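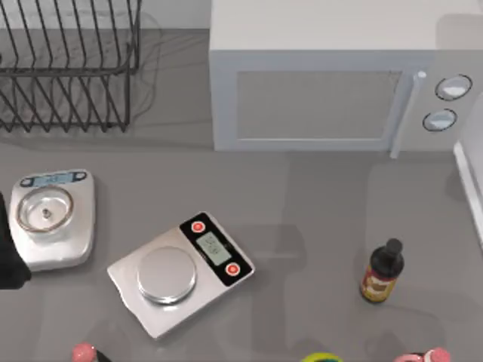 Figure 1. Kitchen counter from above, with dish rack and microwave (computer rendering).

Does Meal Planning Save Students Time?
Project report, Household Economics
Wiebke Voß, Tanko Babalola, Montri Intarasuk

Why we picked this

Every fall the student housing office at Strand hands out a leaflet telling new residents to plan their meals for the week and cook ahead. The leaflet says this "frees up your evenings." It gives no source. The Zanamell planning app, which the leaflet recommends, says on its sign-up page that members get back "hours every week" and that this is based on a survey of over 3000 members. We wrote and asked for the survey questions. We got a friendly reply and a discount code.

People who pay for a planning app and stay with it long enough to be surveyed probably like planning. Asking them if planning helps is a bit like asking people at a gym if they enjoy exercise. We wanted to try it on people who had not chosen it.

What we did

Two shared apartments in Strand agreed to take part. We call them the upstairs and downstairs apartments. They have the same floor plan and the residents have similar class loads, as far as we could tell from asking. The upstairs apartment was told to carry on as usual. The downstairs apartment was given a Zanamell account and asked to follow the plan it produced, including one long cooking session on Sunday.

Everyone wrote down the time they spent on food in a paper log taped inside a cupboard door. We counted planning, shopping, cooking and washing up. We did not count eating. Tanko wanted to leave planning out, since the leaflet does, but that seemed to us to be exactly how the leaflet gets its answer. If you spend part of an evening arguing about lentils with an app, that part of the evening is gone.

The log ran for one week. We know that is short. Our proposal said three weeks, but the downstairs apartment would only agree to one.

Results

The upstairs apartment, with no plan, logged 544 minutes in total. The downstairs apartment, with the plan, logged 542 minutes. The difference is two minutes for a whole household over a whole week. One person forgetting to write down a cup of soup would wipe it out, and we are fairly sure at least one person forgot to write down a cup of soup.

The time was spread differently. Upstairs it came in small pieces every day. Downstairs most of it fell on Sunday, and weeknights were mostly reheating. Two of the downstairs residents said they liked this. A third said she had lost her Sunday and would like it back.

Washing up was the part where we expected the plan to win clearly. The leaflet says fewer cooking sessions means fewer dishes. Downstairs did use pans less often, but storing the food meant a lot of lidded boxes, and those had to be washed too. The lids take forever to dry. By Wednesday the rack was full and people were piling things on a towel. Nobody had written "looking for the right lid" as a category, so we put it under washing up.

Money

We had not planned to look at cost, but Gunther Rathjen, our course advisor, said readers would ask. We collected receipts from both apartments. Nearly all the shopping was done at Brandero, so prices should be comparable. Downstairs spent a little less at the register. They also threw out more at the end of the week, mainly herbs and half a tray of roasted squash that everyone was sick of. We did not weigh the waste, so we can't say whether the saving was real. Our guess is that it was small. We would not put that guess on a leaflet.

One resident upstairs gets a Hirkus meal box. We left the time she spent on it in the log and left the price out of the receipts. This is not consistent and we should have decided on a rule before starting.

What is wrong with our study

Two apartments is not a sample. The two groups are different people, and Montri pointed out that the upstairs group includes a former line cook who chops onions faster than the rest of us put together. Swapping the groups halfway would have fixed this, and was in our original plan.

People also knew they were being watched, at least by a sheet of paper. Several upstairs residents said they cooked more that week than they normally would, because writing "cereal" every night looked bad. That would push the upstairs number up and make planning look better than it is. On the other side, downstairs was using the app for the first time, and they might get quicker with practice. We don't know which effect is bigger.

Lieselotte Rieger in the statistics lab looked at our draft and told us we would want something closer to 1000 logged household weeks before saying anything firm about a difference this small. We have two.

What we think

We can't show that meal planning doesn't save time. We can say that in the only week we measured, it moved the work around and left the total where it was. If you want your weeknights clear and don't mind giving up part of Sunday, it may suit you. That is a fair reason to do it, and the housing office could just say so.

We have asked them to take the line about evenings off the leaflet or add a source. They said the leaflet has already been printed for next year.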